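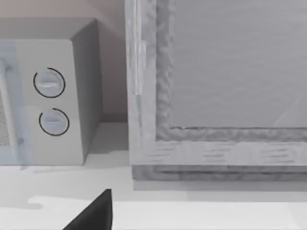

What do students have to hand in for the kitchen task set?

A folder of recorded episodes, one config file per task, and a short results note. Trained weights are optional and can be linked instead of uploaded.

Gokomance Kitchen Tasks
README and data card for the student project

Overview

Gokomance is the simulation project of the Filby robotics club. Members drive a simulated arm through small kitchen jobs, save what they did, and train a policy on the saved runs. Everything is done in software. You need a laptop, a game controller or keyboard, and a login for the shared drive.

The project runs alongside the intro course, and most people join in October after finishing the arm basics unit. If you have not done that unit, read the notes in docs/basics first. They cover joint limits, the difference between joint and end-effector control, and how to read a replay.

This README covers the task set, how to record, how the data is laid out, and how submissions are scored. Questions about the course itself go to the course page.

What is in the data

The release has 210 episodes. Each one is a single attempt at a single task, recorded by a student from reset to stop. Failed attempts are kept and labeled. Episodes where the simulator crashed or the controller disconnected were removed.

The tasks are grouped into 2 families:

Appliance tasks. Turn a knob to a target angle, open an appliance door, close an appliance door.

Cabinet tasks. Open a hinged cabinet door, close a hinged cabinet door.

Kitchens are built from a set of counters, walls, cabinet parts and appliances that get swapped at reset. Wall color, wood texture and lighting change too. The task goal does not depend on any of these, so a policy that only works against one wall color will score badly on the held-out kitchens.

Each episode folder contains:

wrist.mp4 - view from the camera on the arm
side.mp4 - fixed view of the workspace
states.csv - joint positions, gripper opening, object joint angles
actions.csv - the commands sent at each step
meta.txt - task name, kitchen seed, operator initials, success label

The object joint angles in states.csv are there for scoring and debugging. Do not feed them to your policy. Submissions that read them during evaluation are scored as zero for that task.

Setting up

Copy the project folder from the shared drive to your own machine. Do not work directly on the drive. The simulator writes a lot of small files and it slows the drive down for everyone.

Run the setup script, then run the check script. The check script loads one kitchen, moves the arm through a short path and prints a pass or fail line for each part. If the graphics line fails, you can still train and score without a window, but you will not be able to record.

Keep your own settings in local.cfg. The update script overwrites default.cfg every time.

Recording episodes

Start the recorder with the task name and your initials. The simulator loads a kitchen, waits for your first input and starts the clock then. Press stop when the job is done or when you have given up on it. The recorder asks for a label, either success or fail.

Things that make an episode more useful:

Start from the reset pose. Some early episodes begin with the arm already next to the target, and a policy trained on those has no idea how to get there.

Move at an even speed. Long pauses while you look for a key end up in the data, and the policy learns to pause as well.

For knob tasks, approach from the front and line the fingers up with the raised ridge before closing. Gripping the edge of the disc often slips. If it slips, back off, line up again and keep recording. Recoveries are good data.

For two knobs on the same appliance, check the task line for which one you want. Upper and lower are stored as separate tasks. We had a batch with the labels swapped and it took Vangelis Economou most of an evening to find out why the policy kept turning the wrong knob.

For cabinet doors, do not push through the panel. The contact model allows a little overlap, and the arm can seem to get away with it, but the replay checker flags these runs.

Record in short sittings. Runs made late in a long session tend to be sloppier.

Checking your runs

Run the replay checker on your folder before you upload. It plays back the actions, compares the final object angles with the label and writes a report. A mismatch usually means the label is wrong. Fix it in meta.txt and run the checker again.

After that, have another member watch your replays. Each batch needs 2 reviewers, and neither can be the operator. Reviewers put their initials in review.txt and a few words about anything odd.

Training

The starter code trains a small behavior cloning model on the wrist view and the gripper state. On a club desktop one task takes roughly 3 hours. Turn off the preview window while training.

You are free to change the model, the image size, the augmentations and the way episodes are sampled. You may not change the reset code or the success check. If you think the success check has a bug, open an issue with the seed and the step number. Several of these reports have been right - the close-door check used to pass with the door still open a little.

Scoring

Each submission is run on held-out kitchens. The score for a task is the share of runs that pass the success check before the time limit. The overall score is the plain average over tasks, with both families weighted by the number of tasks they contain.

Results are posted on the board under your team name. Team Urnisska and team Vrettos use the same base model this term with different sampling, so their two result notes are worth reading side by side.

Known problems

Door mesh texture flickers in side.mp4 at some camera angles. It does not affect the state files.

A few wood textures stretch around the molding on cabinet panels. This is only a rendering issue and has been left as it is.

In some kitchens the arm hides the lower part of the appliance in the side view during the approach. Use the wrist view for those.

Timestamps in the oldest episodes start at one instead of zero. The loader corrects this, but your own scripts may not.

Keyboard episodes have choppier actions than controller episodes. The input device was not saved in the first batches, so you cannot always filter by it.

Limits of the data

All episodes come from a small group of students, and a few people recorded far more than the rest. Their habits show up in the trained policies. Everything is simulated, with simple friction and no sensor noise unless you add it. We have not tested any of these policies on a real arm and make no claim about how they would do.

The operators' initials are in the meta files. If you share episodes outside the club, run the strip script first.

Contributing

New tasks are welcome. Copy the task template, write a success check, record a small batch and ask for a review. Keep the task name short and use underscores. Please do not rename existing tasks, even if the name is bad, as old submissions depend on them.

Maintainers

Gerasimos Fragkou - simulator, task definitions, scoring
Vangelis Economou - data, replay checker, shared drive

Post in the Filby project channel before sending a direct message. Include your log file and the output of the check script.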